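Cell Attendant, Two-Arm Bench Stations (2 positions)
Bonholm Contract Services, Wemstead site
Reference 1001

Bonholm is moving part of its hand pouring and cup handling work to two-arm stations. The change affects the job content of the present bench team, and two posts are now open to internal and outside applicants. Bench staff who move across keep their grade and shift pattern. 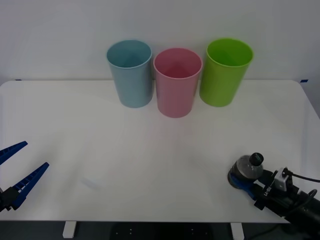
Wemstead, 2 June 2025 – The attendant sets out cups and bottles, starts the run, watches both arms and steps in when a grip or a placement is wrong. Repetitive lifting drops. Screen work, fault logging and time spent standing at the station go up – applicants should consider this before applying.

Duties
Stage cups and bottles to the layout sheet.
Stop the station and clear dropped or tipped items.
Inspect gripper fingers and cables at shift start.
Record each stop with a cause code.
Train bench staff during the changeover, which runs to January.

Requirements
One year of bench, packing or lab support work. Ability to write a clear fault note. No programming experience is needed; training lasts 105 hours and is paid at the full rate.

Reporting line
Attendants report to Gráinne Kavanagh, station lead. Questions on regrading go to Colm Brennan in personnel, extension 97.

To apply, send a resume and a one-page work history to Chiharu Uchida, Bonholm, Wemstead site, quoting the reference above.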